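I run the returns bench at Domard, and since July we've been planning a robot arm for the sorting job. I was nervous – now I can't wait! My wrists have done 338 items on a bad day. The arm gets the lifting, and the two of us on the bench move to checking and repairs (the fun part).
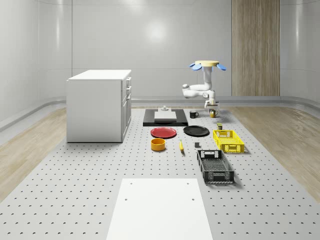
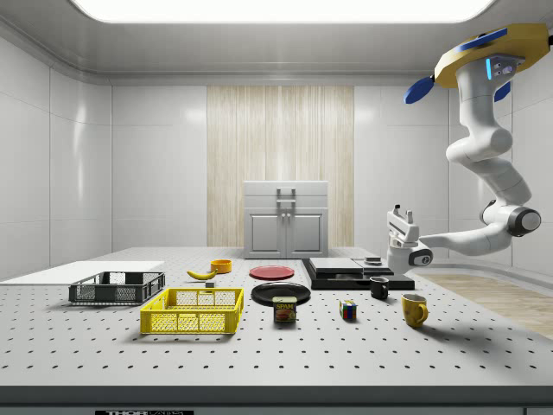
The simulated bench, with mugs, plates and crates set out for the arm.

Next we pick which shelf goes first. I'm voting for kitchenware – so many mugs!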